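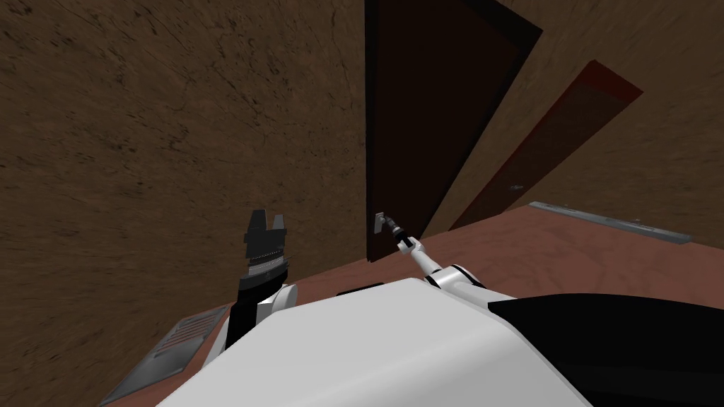

Two arms and two grippers, rendered on the computer.

My old hatchback is gone since April. It had served me well, but the clutch was tired and the mechanic in Wilport told me a price that I did not want to hear two times. So I started to look for a used car, something with a bigger trunk and a proper spare wheel.

I looked at 5 cars in all. The first two I will not describe. The third was a station wagon, very clean inside, but when I lifted the mat in the trunk there was rust along the seam. The seller said it was only dust. I thanked him and took the bus home.

The fourth car was a Starkura wagon with automatic transmission. I liked the seats very much, and the heating worked quickly. But I have driven manual for 12 years and my left foot was looking for the clutch at every traffic light. My friend Damilola Olaniyan, who was sitting next to me, got pushed into her seat belt when I stepped on the brake with it. She did not say anything until we had parked.

In the end I bought the Pastor. It is a small family car in dark green, a color I would never choose from a catalog, and now I like it. The dealer in Nimisberg let me take it on the highway and also up the steep road behind the hospital - this was my request, because I live on a hill. It pulled well in second gear. The handbrake held. The service book was complete, with stamps on every page, and he gave me 2 keys.

I made one mistake. I did not check the tires carefully. The front ones are good, but the rear ones are old and make a humming noise at higher speed. I could have asked for a lower price if I had seen it. Next time I will bring a flashlight and take my time.

So far I have driven 1,007 miles with it, mostly to work and one weekend to the lake. The fuel consumption is a little higher than in my old car. The radio forgets the stations when it is very cold in the morning, and I must find them again with the small button. If somebody knows how to repair this without taking out the whole dashboard, please write me a comment.

New rear tires are ordered. I will write about winter tires later, when I have understood the sizes.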